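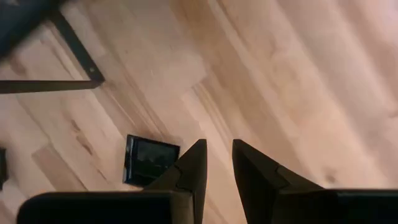 Clearing Off a Tabletop With One Small Metal Stand

I put off buying one of these little black mesh-top stands for ages. It looked like something you'd forget in a cupboard. Then I got tired of shoving dishes back and forth every time I needed a clear spot, and now I'd be lost without it!

What you'll need
A low metal stand with a flat, perforated top
Your black dishes and trays, whatever shapes you have
A soft cloth
About 11 minutes

Step 1: Take everything off
Yes, everything. I stack mine on a chair. Wipe the wood down along the grain, then go over it again with a dry cloth, and don't skip the corners (mine collect crumbs like crazy). If your table has a glossy finish like mine, get down low and look across it – you'll spot every smear you missed.

Step 2: Put the stand in first
Start in the middle and leave it there while you work out the rest. You can always scoot it over later. Lift it when you do, though! I dragged mine once and got a scratch that I still cover with a coaster. 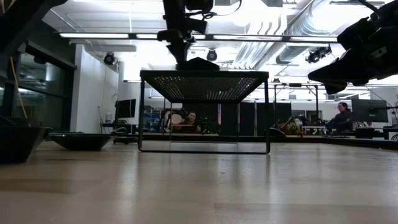

I like a mesh top much better than a solid one. Light gets through, so the space underneath doesn't turn into a dark little cave, and you can give the whole thing a shake over the sink when it gets dusty. My first stand was a solid one from Hutuvard and I never cleaned under it, not even once.

Step 3: Sort the dishes by height
Deep ones go to the outside edges and shallow ones closer in, so you aren't reaching over a tall rim to get at a flat tray. My friend Szymon Ziółkowski does it the other way around and swears it's faster, but he has longer arms than I do.

Step 4: Leave the underneath open
This is the hard part. You've got a nice gap between the legs and you'll want to fill it right away. Give it 2 days empty and see what you keep reaching for, then slide that one thing under. 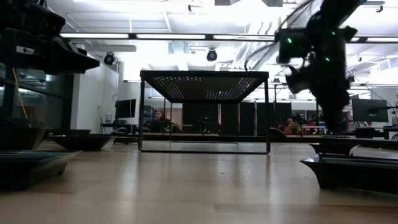 2 min read

Step 5: Live with it, then fix it
Use the table the way you normally would for a while. I ended up moving my widest dish to the other side because I kept bumping its rim with my elbow. If a tray keeps getting pushed to the back, it probably belongs on a shelf.

For upkeep, I run a dry brush over the mesh whenever I remember and wash the dishes by hand. Check the feet for grit before you set the stand back down on the wood.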